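Cooking down the fridge before a trip

We leave for two weeks in May, and as usual I started thinking about the kitchen far too late. The suitcases were half packed by Sunday and the vegetable drawer was still full. I have thrown out enough slimy cucumbers after vacations to know how that ends, so this year I wrote down what I did.

I stopped buying anything fresh on Thursday. Milk was the one thing I let myself replace, and I bought the small carton. The store in Coltum has a decent reduced shelf in the evening and I had to walk past it twice.

Then I made a list of everything that would not keep. Mine went on the back of an envelope from the gas company. Soft things went at the top, hard things at the bottom. Onions, potatoes and an unopened jar of pickled beets didn't make the list at all, as they will be fine without me.

The first night was soup. I follow a method I got from Wolfram Kröger, who rented the apartment below ours when we lived in Prarkent. He cooked a pot every week before he went to see his mother. You sweat an onion, add whatever is oldest, cover it with water and leave it alone for forty minutes. He put caraway in everything. I use less than he did.

The second night was the oven. I cut everything to the same size, more or less, and gave it plenty of oil and salt. Eggplant goes in first and gets a ten minute start. If the tray is crowded the vegetables steam and go gray, so use two trays and swap them halfway. We ate half of it hot with rice and the rest cold the next day, with 400 grams of yogurt that also had to go.

A basket on the counter helps more than the drawer does in that last week. When the vegetables are out where I can see them, I cook them.

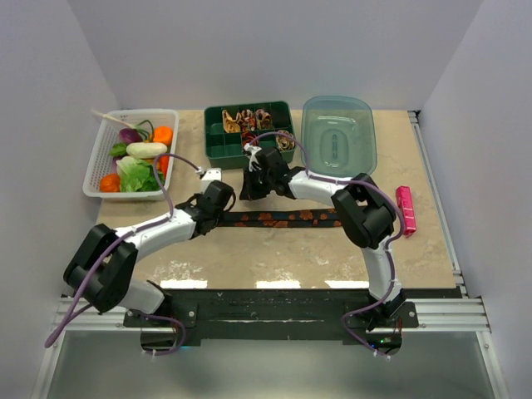 What went in the freezer

Two boxes of the soup, labeled. I used to skip labels and then we had what my husband called mystery brick for dinner.

Bread, sliced first. Half a lemon's worth of juice in an ice cube tray. The herbs I chopped and covered with oil, also in the tray. Parsley comes out fine this way. Basil turns dark but tastes all right in a sauce.

I don't freeze cooked potatoes. They go grainy.

What I gave away

The eggs went to our neighbor across the hall, along with an open block of butter and most of a cabbage. She gave me back a plate I had forgotten she had.

The last morning was toast and the end of the jam. I wiped the shelves, took the trash down and left the fridge running with mustard, pickles and one hard piece of cheese in it. Next time I would start the list two days earlier and skip the cabbage.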